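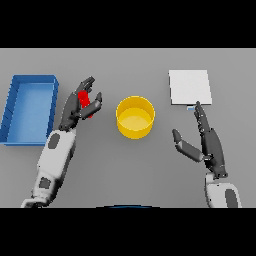

Are simulated demonstrations worth the bother for a two-armed sorting task?

Posted by Skurnau, 4 October 2024

I've been told to collect 200 demonstrations in simulation before we're allowed anywhere near the real arms. The task is dull: left hand picks up the red piece and puts it in the blue tray, right hand stays out of the way. Yellow container and white slab are there as distractors. I've done 29 and I already doubt it. The table is plain grey, the background is black, and the fingers overlap so much from this viewpoint that I can't always tell where one ends and the next begins. If I can't see the grip, what is the policy meant to learn from it? My supervisor says "more data". He says that about everything.

Has anyone got something useful out of a set like this, on real hardware, with numbers?

Liam Cheetham

Yes, but less than I was promised. We did a similar job in June and the policy looked marvellous in the simulator and hopeless on the bench. What it had learned was mostly where the tray lived. Move the tray to the other side and it still reached left.

Check that before you record another one. Train on your 29, shift the tray, run it 7 times and watch where the hand goes. If it heads for the old spot, another 171 of the same will only make it more sure of itself.

On the fingers: the thumb covers part of the red piece in your view, so I wouldn't trust that camera alone. Add a second view from the side, or one on the wrist. And log the joint positions with every step. People leave them out to save space and then wonder why the grip never closes properly.

I'd also vary the table colour and the lighting, though I'm not convinced it does half of what the papers claim.

Tehrani

just use more randomisation, worked for me

Selness

Worked on what, though? "Worked for me" could mean 2 good runs and a video.

One thing to add to Liam's answer — decide what the right arm is for. If it does nothing in every example, you're recording a one-armed task with a spare arm parked in the picture, and the policy will learn to keep it parked. That's fine if you only ever want this job. It's a waste if somebody expects handovers from the same data later, and somebody always does. I'd get that in writing before demonstration 30.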